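Stidano Textile Services
Uniform and Linen Working Group
Minutes of the May meeting

Present: Delphine Dvorak (chair), Demetrius Boateng, Hayley Yeoman, Mortimer Achterberg (minutes)
Apologies: Diarmuid Madigan

The meeting opened at 9:30 a.m.

1. Minutes of the previous meeting

Accepted with one correction. Under item 4, "rinse temperature" should read "final rinse temperature."

2. Matters arising

The replacement door seal for washer B has been fitted. D. Boateng reported no leakage during the acceptance run. Item closed.

The request to Haddad for revised shrinkage data on the polyester-cotton blend is still open. Haddad has supplied figures for the white fabric only. H. Yeoman to ask again for the dyed fabric, stating the wash program in full.
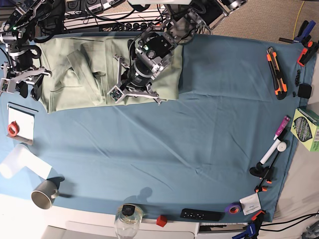 Page 2

3. Color loss in green garments

H. Yeoman presented the wash trial. Garments from the current Haddad order were run on the standard program and on the reduced alkali program. Samples from the standard program were visibly paler at the seams when compared under the daylight lamp. Samples from the reduced alkali program matched the retained swatch.

M. Achterberg asked whether the dosing pump had been calibrated before the trial. It had been calibrated before the first run but not between programs. The group agreed that the result could not be used as a basis for a contract change until the trial is repeated with calibration at both points.

D. Boateng noted that the reduced alkali program may not meet the soil removal requirement for kitchen wear. Kitchen wear is to be excluded from the repeat trial and treated as a separate question.

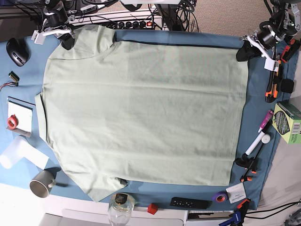

The repeat trial will use garments from a single dye lot. Lot numbers are to be recorded on the trial sheet before washing, as the inner label print did not survive the earlier runs on several pieces.

Action: H. Yeoman to repeat the trial and circulate readings before the next meeting.

4. Detergent supply

Two offers were received for the main wash detergent. Workirex quoted on a 12-month term with delivery in bulk containers. Prulo quoted on an open term with delivery in drums. Unit prices were close. The chair pointed out that the Workirex offer requires a bunded storage area, and the present store has no room for one without moving the softener tanks.

Agreed to stay with drums for now. M. Achterberg to ask Prulo for a fixed price on 3000 liters and for the current safety data sheets, which were missing from the offer.

5. Finishing standard

The draft standard for flat finishing was reviewed clause by clause. Clause 2 (tops) was accepted as written. Clause 3 (trousers) was returned for rewording: "legs aligned" does not state whether alignment is judged at the hem or at the inside seam. Inside seam preferred. Clause 5 (rejects) to include a limit for puckering at the pocket edge.
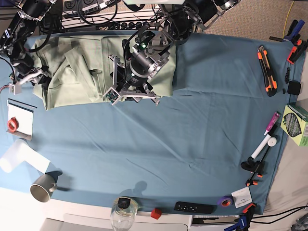 Pale green cloth on the blue table cover.

D. Boateng proposed that surface covers on inspection tables be limited to plain colors, to allow lint and loose thread to be seen. Accepted. To be added as clause 7.

6. Customer complaints

There were 49 complaints in the period. The largest group concerned missing buttons, followed by wrong size returned. The sizing errors were traced to the sorting step, where two locker banks had been entered under the same route code. The code has been corrected and affected customers have been notified.

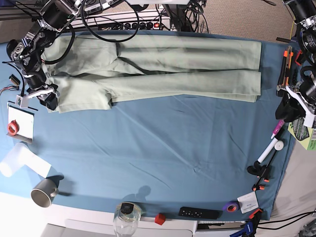 Complaints about waistband elastic have been passed to the supplier. Replacement under warranty applies only where the garment's wash count is on file, so claims for garments without a readable tag will be charged to the repair budget. The chair asked for these to be listed separately in future reports.

Action: D. Boateng to split the repair cost line.

7. Any other business

The lint filter inspection interval was queried. No change until D. Madigan can report on the dryer airflow readings.

8. Next meeting

Same room, 9:30 a.m. Item 5 to be taken first.

The meeting closed at 11:10 a.m.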